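Skasis Track 2 - Pose Tracking and Replay for Hand-Held Grippers

Skasis Track takes recordings made with a pair of hand-held grippers and turns them into time-aligned trajectories for a two-arm planner. It solves left and right tool poses separately, then merges them on one clock at 100 Hz.

Finger opening is logged as its own channel. If a marker plate is hidden for fewer than 15 samples, the gap is filled and flagged. Longer gaps split the take.
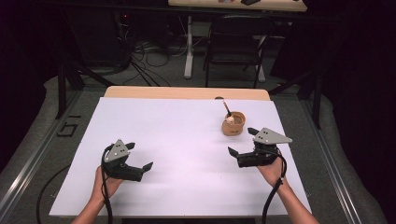 Export goes to the Quintero planner format or plain CSV. The reach check runs before export and lists every pose the target arm cannot hold - joint limits, self-collision, table contact. Rejected segments stay in the project file and can be trimmed by hand.

Calibration uses 61 poses per gripper and must be repeated after a plate is removed. Linux only. Licensed per workstation, with updates through June.

Part no. 2887. Sold by Netura.

15 shares | 0 comments

Related items
Skasis Align - camera calibration
Quintero Planner, two-arm license
Skirndale trajectory viewer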